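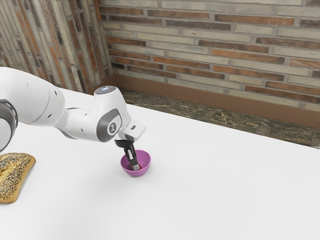 Budget question for those who have been through it. We have to put in a purchase request for one arm, a gripper and spares before the end of November, and I am trying to settle what goes on the first order and what can wait. The test task is in simulation at present: a two-finger gripper going down into a small pink bowl on a white table after a small reddish item, with a seeded loaf nearer the front left as a second object. The fingertips have to get below the rim, so finger length and clearance matter more to me than payload. Zerkiron have quoted 4,000 for the gripper with one set of fingers. Is that sensible, or should I look at Steiner?

Posted by S_Farias, November 14, 2019
Filed under: Purchasing and Costs > Arms and Grippers

benchtop_k
What does the quote leave out? On ours the flange adapter was a separate line at 214 and the cable another 642. Neither was in the headline price. Ask for both in writing.

S_Farias
Adapter included, cable not. Thanks, I will query it.

oldmill
I would not buy the gripper yet. Run the simulated task with both finger lengths first. The models are free to download and you will know within a week whether the short ones foul the rim. Spend the money once.

benchtop_k
Disagree in part. Simulated contact is poor evidence for small items in a curved bowl. Friction at the fingertips is whatever number you typed in. It will tell you about reach and collisions, and very little about grip.

oldmill
Reach and collisions are what he asked about.

benchtop_k
He asked about a purchase. If the pads slip he is buying a second set of fingers, and that belongs in the budget now.

plinth
We went through Plulmont for a package price and regretted it slightly. The arm was fine. The service contract ran for 3 years and could not be shortened, which used up most of the saving. Read that page before you sign. Also price the table and mounting plate - ours came out of a different budget and held things up for nearly a month.

S_Farias
Good point on the table. It is not on my sheet at all. Has anyone used Skiltell for fingers only?

plinth
Once. Decent parts, slow to quote. Send them the inside depth and rim width of the bowl, plus the size of your smallest item, or they will write back asking for it.

oldmill
And the bread. Its width sets your minimum opening if you mean to pick it up across the loaf.

S_Farias
Noted. I will split the request: arm, adapter, cable and mounting on the first order, gripper held until the rim checks are done, and a line for spare pads either way. Will post the final figures when they are approved.

Sebastián Farías

benchtop_k
Check that the quote is still valid by then. Ours lapsed and came back higher.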